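3. What the Households Kept

3.1 The drawer, the closet, and the other closet

Of the 20 households that agreed to talk to us in Ivville, 19 owned at least one computer they had stopped using. The remaining household, a retired couple on the Cistgate side of town, owned none, and seemed a little hurt by the question. We have kept them in the study as a comparison group, though there is a limit to how much comparing one can do with two people and a very clean basement.

Earlier work on stored electronics tends to treat the stored thing as waste that has not yet found the bin. On this view the household suffers from poor information: tell people where the drop-off point is, print the hours on a magnet, and the machines will flow. Every household we visited had the magnet. In several kitchens it was holding up a takeout menu.

What people described to us was closer to a retirement plan for objects. A machine left the desk and went to the closet, where it was "the spare." After some time it moved to the garage or the crawl space and became "parts." We use these terms as our participants did. The move from spare to parts was hardly ever marked by a decision. Kendra Campbell, who did most of the interviewing, asked each household when the change had happened, and the usual answer was a look toward the garage.

3.2 The idea of parts

The word "parts" carries a lot of weight in these interviews. It lets a person keep a thing without claiming that it works. It also suggests a future afternoon on which the owner, or a nephew, will open the case and take out something of value. One participant, a school bus dispatcher, had three towers stacked under a workbench and could list what each one was good for. The top one had "a decent power supply." The middle one had "memory, if they still use that kind." The bottom one was holding up the other two.

We asked everyone whether they had ever taken a part out of a stored machine and used it. Two had. One had moved a hard drive and then, by his own account, moved it back. The other had removed a fan to cool a terrarium. The lizard has since died of old age, and the fan is in the closet, where it is now parts.

It would be easy to be superior about this, and the literature often is. But the belief that a desktop tower can be taken to pieces is a correct belief. The side panel comes off. The power wires end in plugs, and plugs are meant to be pulled (Figure 1). A person who keeps a tower for its parts is reasoning soundly from how the thing is built. The same person will keep a sealed tablet for its parts as well, which is harder to defend, and we return to it in Section 4.
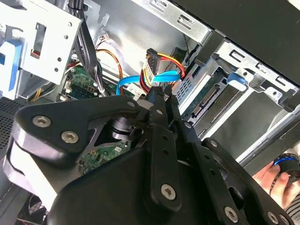 14 min read

Figure 1. A desktop tower with its side open. A black multi-pin power connector stands among the cables, with red, yellow and black wires looping away from it.

3.3 Cables as a separate population

Cables were stored apart from the machines they came with, and under different rules. Nearly every home had a box. The box was never thrown out, never sorted and never, so far as we could learn, emptied to the bottom. Sharada Gounder proposed early on that we ask to see the bottom of the box, and we regret to report that we lost a participant that way.

The reason given for keeping cables was nearly always a story about the one time a cable was needed. These stories were vivid and some were very old. A woman who runs a small framing shop told us about a printer cable she had thrown away one November and needed the following week. She named the price of the replacement to the cent. She could not tell us what she had been printing.

We think stories of this kind do more to fill closets than any lack of drop-off hours. A cable kept for years and never used leaves no memory at all. A cable thrown out and then missed becomes family history, and is told to visiting researchers.

3.4 Data, or the respectable reason

When pressed, most participants said they could not let a machine go while their files were on it. We took this seriously at first. Then Colton Marchand thought to ask which files. Answers included tax returns, photographs that had since been copied elsewhere, a novel, and "whatever is on there." The man with the novel was the only one who knew the name of the file, and he did not want it back -- he wanted to be sure it stayed where it was.

Worry about data is real, and we do not wish to wave it off. Still, it came late in the interviews, after the spare and the parts and the nephew, and it came in a firmer voice. Our reading is that people have learned it is the answer that ends the conversation. It certainly ended several of ours.

3.5 The Sawatzky exception

One household behaved exactly as the magnet intended. The Sawatzky family took two towers and a monitor to the depot at Pesden, were handed a receipt, and drove home. We asked what had prompted this. They were expecting a piano.

Space, then, matters, but only when something is already on the truck. No household in our study cleared a shelf for the sake of having a clear shelf. We would gently suggest to the county that a piano subsidy has not been costed.

Comments (3)

Jocelyn Beaulieu
Enjoyed this more than I expected to enjoy a Section 3. Did you ask about remotes? I have one in the kitchen drawer for a TV we left behind two houses ago.

Mareike Seidel
@Jocelyn We did ask. Remotes are in the appendix. They needed their own appendix.

deskdrawer17
The terrarium fan is a legitimate use and I won't hear otherwise. Also the link to Section 4 goes back to Section 2.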